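Two arms on one table: eight weeks with the Rellham kit

2023-10-18

I said in August that I would write up the Rellham two-arm kit once we'd had it long enough to have an opinion. We have now used it most working days for eight weeks, so this is the write-up. We paid for it ourselves, through Pirel, who were the only supplier willing to quote for a single set.

What you get is two small arms, two grippers, a wrist camera for each, one control box and a licence for the software. The table is not included. Ours is a plain white one we already had.

Setting up took me and Melur Yusof most of two days. The mechanical side is easy and the bolts are all one size. The slow part was getting both arms to agree on where the middle of the table is. The manual gives this half a page. Clementina Serrano at Pirel sent us a longer set of notes the same afternoon we asked, and I think those notes should be in the box.

The job we bought it for is fitting together grey plastic pipe parts, one arm holding the lower piece upright and the other bringing a tube down over the top of it. It is dull work by hand and hard on the thumbs.

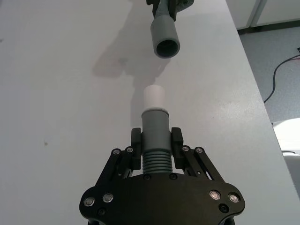 We logged 1521 attempts before I stopped keeping the tally. With the default settings the arms got the parts together 50 times in the first hundred, which was disappointing. After Melur slowed the last part of the approach and we redid the calibration, we had 70 in the next hundred, and it has crept up a little since. Most of the failures are the same one: the tube comes down at a slight tilt, catches the rim and stops. The software notices and backs off, so we have not broken anything.

The grippers are the best part. They close evenly, and the grip force can be set in small steps. The finger pads are flat, and I expected round parts to slip in them - they mostly don't. Spare pads are sold in pairs and are not cheap.

The wrist cameras are fine. The picture is wide, so you see the fingers and a good deal of the room as well, and you can record from both at once. The recordings were how we worked out the tilt problem.

I don't like the software updates. There have been two, and the second wiped our saved positions. Primo Galli, who looks after the same kit at Ronport, had this too and told me to export everything first. Do that.

Would I buy it again? For this job, yes. If you only need one arm, the single version is less trouble to set up. Next month we are trying it on the shorter connectors.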